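### 4.2 Cloth handling with the Murnbridge bench kit

The second product in our review is the Murnbridge two-arm bench kit, sold as a complete cell for labs that want to start on manipulation work without building their own fixture. The arms, front rail, enclosure and control boards come as one order. We bought ours through the standard Grastdale reseller channel at list price and had no contact with the engineering staff during the review. Assembly took two people 6 hours, including the time spent squaring the side rails.

We tested the kit on soft goods because the sales material gives most of its space to rigid parts. The task set was the same one used for the Fitzsimmons kit in Section 4.1: spread, fold, and place in a basket. Each arm was driven by teleoperation, and an operator completed 23 practice runs before any data were kept. Figure 3 shows the cell with a length of brown fabric between the two arms.

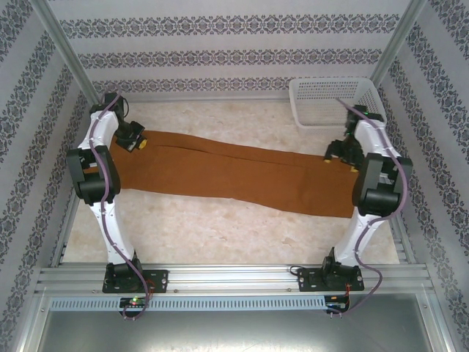 **Figure 3.** Murnbridge kit with fabric laid flat across the floor panel. The basket is at the back right.

Both arms mount to the same front rail, and this layout has a cost. Reach is good across the middle of the floor but falls off toward the back corners, and operators had to raise the elbow well above the work to get a gripper over the basket. The supplied parallel grippers have small yellow fingertip pads. On thin cotton the pads held well. On thicker, felt-like cloth they tended to take the top layer only, and we had to lower the approach height by 8 mm before grasps became dependable. The manual does not mention this setting. It is found in the configuration file under the gripper offsets. 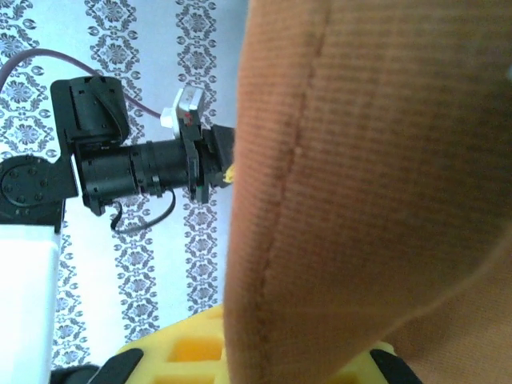 Wrist camera coverage was the item on which our operators disagreed most. The view is close and sharp enough to be useful for grasping, and the stitched seam in the tan-orange fabric can be followed from the top of the view toward the bottom. The same view shows the problem, with cloth filling nearly the entire right half and both gripper fingers reduced to dark shapes along the bottom edge. Operators working from the wrist view alone lost track of the other arm when fabric was lifted between them. All of them asked for the fixed camera feed as well, and we used both feeds for the remaining trials.

Cabling is adequate. The purple cables are clipped along the arm links but form open loops near the joints, and we would prefer a sleeve there. We logged 600 episodes on the kit with no cable fault. One servo on the left arm was replaced under warranty in February, and the part arrived with the correct firmware already loaded.

The Grukden software package was installed without changes for all trials. Its recorder dropped frames when both wrist streams and the fixed stream were saved at full rate, so we reduced the fixed stream to half rate. The comparison with the Fitzsimmons kit in Section 5 uses the reduced rate for both products.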